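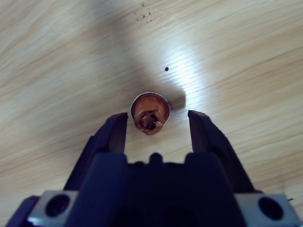 I started drinking coffee at this table in October, a year after we moved in, and I have been wiping it down ever since. The wood is pale, with long streaky grain, and I bought it because it made the kitchen feel bigger. What I didn't think about was how well it shows dirt. A few dark crumbs on light wood can be seen from the doorway, and so can one black speck sitting by itself. On the old table, which was close to black, you could have lost half a slice of toast and not known until you put your elbow in it.

So most of my tidying now is table tidying. I used to do the whole kitchen in one go on my day off, and by then it took the morning. These days I do the table after breakfast and again before bed, and the rest of the room gets done when it gets done.

The order matters a little. Anything small and crumpled goes first: foil, wrappers, bottle caps, the paper from butter. If I wipe around them I end up with a clean table that has a ring of crumbs in the middle. Metal goes in a bag on the back of the pantry door, and the rest goes in the trash. Our town takes foil if it is clean and balled up to the size of a fist, so I save the small pieces and press them together. It takes me a long time to get a fist's worth.

Then the crumbs. I have tried a few things. The handheld vacuum, a Fukix, was a gift and works fine, but it is loud and it lives on a charger in the hall, so I never go and get it. A damp cloth pushes the crumbs into the grain if there are a lot of them. What I use is a dry pastry brush with a dustpan held under the edge of the table. It takes less than a minute.

After that comes a damp cloth, wrung out hard, going with the grain. I was going across it for months and wondering why I could see streaks every time the sun came in. Sheena MacLeish, who lives downstairs and refinishes chairs, told me to follow the lines and to dry it right away with a second cloth. I still get some glare off it in the afternoon – that's the window, and I have stopped trying to polish it away.

I oil the table twice a year. The first time I used far too much and it stayed tacky for days, and everything stuck to it, including a phone bill. Now I put on a thin coat with an old T-shirt, leave it for 40 minutes, and rub off whatever hasn't soaked in. I did sand it once, with 400 grit paper, to get rid of a ring left by a vase. The ring went. The patch I sanded is a bit lighter than the wood next to it and I keep the fruit bowl there.

I thought about a tablecloth and decided against it. We had one at the last place and I washed it every few days, and crumbs still got underneath somehow. Placemats are a maybe. I saw some plain gray ones from Clovden that I liked, but they only come in sets of six and there are two of us.

Next on the list is the shelf over the stove, which has grease on it that I have been ignoring since spring. I'll write that one up once I find something that works on it.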